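Ilgate Neighbors Help Board
Home & Kitchen > Tables and counters
Print this page | E-mail to a friend

How do I get a white tabletop really clean without dulling it?

Posted by bralis_kitchen

I love my white table, I really do! It makes the whole room brighter. But tea rings and marker are starting to win, and I have two kids who paint on it nearly every day. Dish soap gets me halfway. What do you all use?

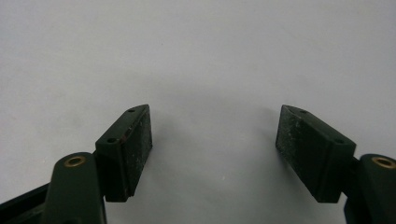
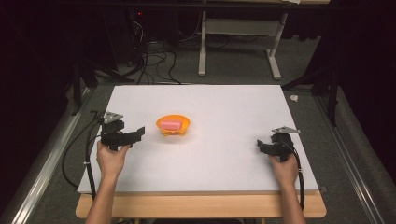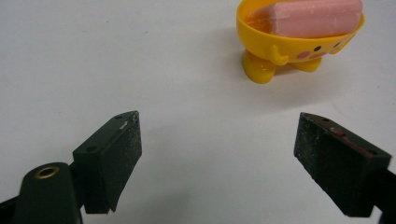

I don't know what the finish is called. It came with the apartment on Masta Street and there's no label underneath. I've been scared to try anything gritty so far.

3 replies

mopbucket26
Oh, baking soda paste, all the way! Mix it with a little water until it's like thin frosting, spread it on the tea ring, and leave it for a few minutes. Then wipe with a soft cloth – no scrubbing – and rinse twice. Try a hidden corner first. For marker I put rubbing alcohol on a cotton ball and dab, and wipe with plain water right after. It took purple marker off mine last January and I was so happy I called my sister. Keep the alcohol away from any bare wood trim, it can leave a pale patch.

rutherford_rd
magic sponge. works on everything

sunnyside_up
Careful with those sponges, they're very fine sandpaper basically! Mine took the shine off one spot and now it grabs dirt faster than the rest. I'd go with the paste above. Also, a cheap vinyl cloth for painting time is wonderful, we just shake it off outside and hang it on the rail.

Share (21) | Viewed 3,568 times
Contact us | Copyright Ilgate Neighbors | Back to top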